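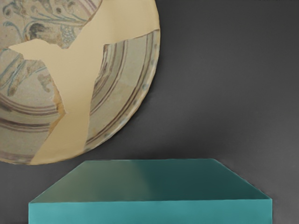 Figure 5. Simulated practice station: restored plate on the wall, plinth clear.

Section 5: Recording a placement by remote control

In this section you show the Jodus arm how to set an object down on the plinth. You drive, it remembers. It will remember your hesitations too, so have your coffee first.

Before you start

The practice station loads with the plinth empty. The plate behind it is scenery. It has been broken and put back together once already, with plain beige filler between the painted pieces, and it does not need your help.

Steps

1. Open Torkurley and choose Practice Station from the Load menu.
2. Check that the top of the teal plinth is in view. The lower part of its front face runs out of view at the default zoom. Leave the zoom alone.
3. Pick an object from the Palumbo tray. Start with the cube. Everyone wants to start with the vase.
4. Squeeze the hand controller and hold it for 2 seconds. The arm now follows your wrist.
5. Press Record.
6. Bring the object in from the right, where the wall is bare, and lower it onto the plinth.
7. Open the grip, back away, and press Stop.
8. Save the take, or throw it out if you sneezed.
9. Repeat until you have 20 saved takes. Vary where you set the object down, or the arm will learn one spot and defend it to the death.

Note: The top of the plinth looks lighter on the left and darker on the right. It is one flat surface. New operators tend to slow down over the darker end, and the arm picks up the habit.

Note: A take stops by itself after 3,000 samples. If you hit this limit while placing a cube, see "Smoothing your motion" in the Batolari appendix.

CAUTION: Do not approach from the left. The path crosses in front of the plate, and any contact voids the take.

CAUTION: Release the hand controller before you put it down. The arm copies everything, including you reaching for your phone.

To review your takes, go to Section 6.

Revised 2022-05-23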